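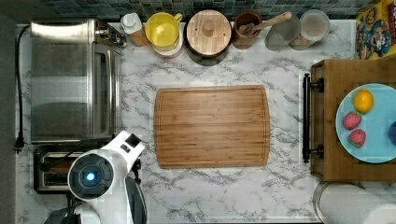 Kitchen assistant, part-time – Mahawong Supper Rooms

Mahawong is looking for a kitchen assistant to look after the small breakfast kitchen used by our guests. The post is for 9 hours a week, split over 2 mornings, one of which is always Saturday. It starts in January.

You will set out breakfast things before guests come down, wash up afterwards and leave the counter ready for the next person. That means wiping the marble, cleaning the tiles behind it, oiling the bamboo board when it needs it and putting mugs, glasses and canisters back along the wall. The toaster gets a lot of use – crumbs are to be emptied at the end of each shift.
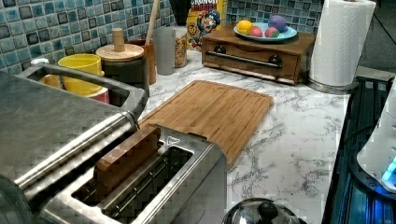

You will also keep a short list of what is running low and pass it to Thaís Frota, who does the ordering. No cooking is involved apart from toast and hot drinks.

Experience in a café or guest house is useful but not needed. You should be able to start at half past six, work on your own and lift a full crate of crockery. Aprons are provided.

To apply, write to Sunee Khamphan at the Mahawong front desk, quoting reference 554. Please give a phone number and say which weekday morning would suit you best.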